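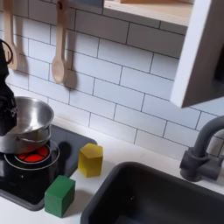 What should a buyer look at first in a play kitchen? The countertop and whatever is set into it. Doors and shelves get most of the attention in a catalog, but children spend their time on the top surface, according to the product designer at Surkard who works on the company's Derkari line of play kitchens.

The designer has spent 14 years on children's furniture and prefers to talk about layout. "The stove goes on one side and the sink on the other. Between them you need open counter, enough to put down a couple of blocks and still have room to work."

Color is kept to a minimum. "White counter, white tile, black cooktop. The red in the burner is the only strong color we build in. The food and the blocks bring the rest."
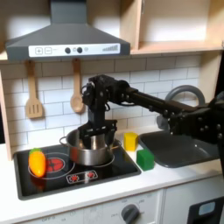 Pots are a separate question. Surkard gets its cookware from Gkikas, a supplier in Flanidton, and the designer asked for metal early on. "A steel pot has some weight and makes a noise when you set it down. We tested 400 sets in preschools, and the pots came back with scratches – that was acceptable. Dents in the rim were the thing we wanted to avoid."

The hanging utensils took longer to settle. "The spoon and the slotted spatula are wood. They hang on the wall where a child can see them. In a drawer they get forgotten."

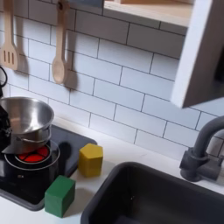

The tile pattern went through several versions as well. "Staggered rows with a thin dark grout line. We tried a pale line first and the wall looked blank from across a room."

The next production run is 738 units, with 200 held back for replacement parts. Delivery is planned for October.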